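How to work out what a currency exchange costs you

Most providers make their money in two places: the fee they show you and the rate they give you. You need both to compare offers.

Start with the mid-market rate, the midpoint between the buying and selling prices. Look it up just before you ask for a quote, as it moves all day.

Next, ask how much foreign currency you will receive for £100, with everything taken off. Convert that amount back to pounds at the mid-market rate.

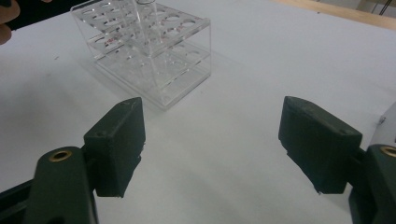 A clear test tube rack on a white tabletop.

Take the result from 100. If you are left with £97.80, the exchange costs you 2.2%. Do the same sum with the amount you really plan to change, as a flat fee weighs more on a small order. A £2 fee is 10% of £20 before the rate comes into it.

Check whether the quote is held. Some are fixed for 20 minutes, others only when your money arrives. Write down the time next to each one.

If paying by card abroad, choose the local currency at the till.

Guide by Vaida Bite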